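3.2 Trays and mixed glassware

Trays came up in nearly every household interview, usually when we asked how drinking glasses got from the cupboard to the table and back. Of the 30 households in the Pultmont study, 17 kept at least one tray for this purpose. The oldest, bought in 1952 by the participant's grandmother, was still used each evening. Few households owned a complete set of matching glasses. Most had a mixture of colors built up over years of breakage and replacement, and people were often able to say which color belonged to which member of the family.

We were interested in how a mixed group is placed when no instruction about color is given. Cosgrove and Woo (Section 2) suggest that people fill a tray from the back and leave any spare room where the hand comes in. Our own notes agree with the first part of this and are less clear on the second. Rows were rarely straight, and glasses of the same tint were put side by side in some cases and kept apart in others. Figure 4 shows one arrangement of eight tumblers.

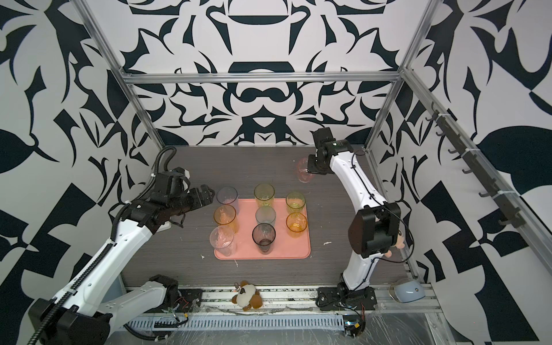
Figure 4. Eight tinted tumblers standing upright on a pink tray, in three loose rows. The right third of the tray is empty in front of the right amber glass.

In this arrangement the two amber glasses are at opposite ends of the middle row, with a pale gray one between them. Both yellow-green glasses are in the back row. The front row has only two glasses, one nearly colorless and one dark smoky gray. We coded the layout as "grouped by row, partial," the same code given to trays on which one color shared a row and the rest followed no clear order.

Tint also affected how people judged cleanliness. Participants looking at clear or pale glasses mentioned smudges early, while dark glasses were often passed without comment. Shin, who carried out the second round of interviews, noted that several people held smoky glasses up to a window before deciding. For this reason we did not use reported cleanliness as a measure in the remaining sessions, and the 61 comments already collected on the subject are treated separately in Section 5.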